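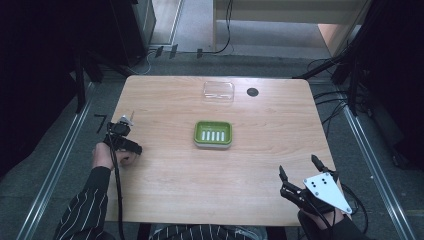
About Eklund

Eklund makes and sells small goods for the bathroom and the kitchen sink. Soap dishes are where we started and they are still most of what we ship. We also carry lidded boxes, tumblers, drain trays and a short line of hooks.

The company was started by Helge Skjelbred, who had spent years buying housewares for a hardware chain and was tired of soap dishes that turned to mush by the end of the week. His first one was a plain tray with ribs. He sold 4,000 of them out of a rented unit before he hired anyone. Helge still signs off on each new item and still answers some of the mail.

There are 12 of us now. Most people do more than one job. The person who picks up the phone in the morning may be packing orders in the afternoon, and during the January stock count everybody counts.

What we make

The ribbed soap dish comes in two parts. The bar rests on raised ribs in the upper tray, and the base sits underneath. You lift the top out, rinse both parts and put them back together. Green with white is the color pair people ask for most, and we have kept it in the catalog from the beginning. Other colors come and go. When one is discontinued we sell off what is left at a lower price and note it on the product page.

The clear boxes are sold under the Kalia name. They are rectangular with rounded corners, and the lids are sold separately as well as with the box, as lids are what people lose. A Kalia lid bought today fits the older boxes of the same size. If you are not sure which size you own, measure the long side of the lid from edge to edge and send us the number.

Clorell is our line for shared washrooms: gyms, schools, campgrounds. The parts are thicker and the colors are limited to white and gray. Clorell is sold by the case, 21 pieces to a case, and we do not split cases.

How we check things

Every new item spends time on a table before it goes in the catalog. We pick it up, set it down, take it apart and put it back together, with the other pieces from the same line next to it. A dish that rocks on a flat top goes back to the molder. So does one with a sharp edge under the rim. Colors are looked at in daylight and again under the kind of bulb most people have over the sink.

Molding is done by Derkach, a family shop we have worked with for nine years. They own the presses and we own the molds. Most changes start with a phone call – a rib a little higher, a corner a little rounder – and a few weeks later there is a box of samples on the desk.

Returns and spare parts

If something arrives cracked, write to us with the order number and we will send another. You do not need to mail the broken one back. Bases and trays can be ordered one at a time, in any color we still have on the shelf.

Visiting and contact

We do not have a store. Orders can be picked up at the side door between 9 a.m. and 3 p.m. if you call first. Parking is behind the building, and the bell is on the left.

Shops that want to carry our goods should ask for the trade list. The minimum first order is four cases, mixed if you like, except for Clorell.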